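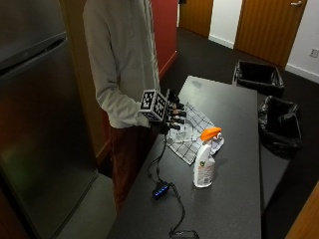 Most published advice on kitchen noise concerns the extractor fan, and most of it is wrong about priorities. A fan runs for 30 minutes while someone cooks. A compressor cycles day and night, and its hum carries into any room that shares a floor or a wall with it. Manufacturers print a sound rating, but the rating describes the appliance alone in a test room. A tall stainless steel refrigerator with a long handle and a gray table standing in the same room is a different acoustic problem. Hard, flat surfaces return the sound, and the table is where people sit.

My position is that rental listings should state the compressor noise measured at the table, at seated ear height, with the door closed. Kjell Moen argued in the Sivdale housing newsletter in April that tenants would ignore the figure. They ignore it now for want of one. In the Lindqvist building, where I lived for six years, three neighbors moved bedrooms to get away from a hum that a foot adjustment and a strip of rubber would have reduced.

Measurement is cheap. A sheet of grid paper is enough to plot the readings against distance from the appliance, and the slope of the line shows whether the floor or the air is carrying most of the sound – a distinction that decides the repair.

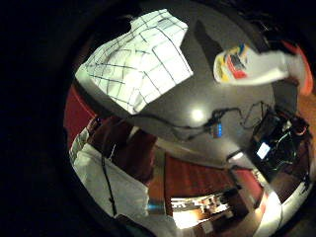 What a listing should say

One number, the distance at which it was taken, and the age of the appliance. Landlords already state the floor area to the nearest foot. A noise figure asks less of them.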